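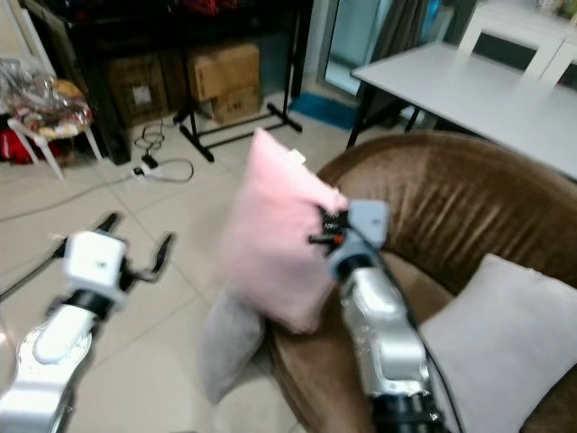
Vemville, mars

Section 4 - Mise en place et entretien des coussins d'assise

La présente section concerne le fauteuil Orkstead en velours côtelé marron, livré avec des coussins à surface douce de teintes rose pâle, gris et gris lavande.

4.1 Préparation

1. Dégager le sol devant le fauteuil. Écarter les multiprises et les câbles de la zone de passage.
2. Aspirer l'assise avec un embout souple, dans le sens des côtes du velours.
3. Repérer l'étiquette blanche, placée dans un angle du coussin rose.

ATTENTION - Ne pas poser les coussins sur une multiprise sous tension.

4.2 Mise en place

1. Placer d'abord le coussin gris lavande dans l'assise, appuyé contre la face intérieure du fauteuil.
2. Tenir le coussin rose à la verticale au-dessus de l'assise, étiquette en haut, puis l'abaisser sans frotter le velours.
3. Ramasser tout coussin resté au sol contre l'avant du fauteuil. Secouer, contrôler la face inférieure, remettre en place.

Note - Ne jamais soulever un coussin par son étiquette. La couture n'est pas prévue pour cet effort.

4.3 Entretien

1. Brosser les coussins à sec tous les 14 jours.
2. Laver les housses séparément, à 32 °C au maximum, essorage lent.
3. Sécher à plat, à l'écart d'un radiateur.
4. Traiter les taches du velours avec un chiffon blanc à peine humide - sans détergent.

Le tissu du fauteuil est donné pour quelque 3 000 cycles de brossage. Pour un coussin de rechange, indiquer la référence Bruteck 665 au service Nikolaidis, en précisant la teinte.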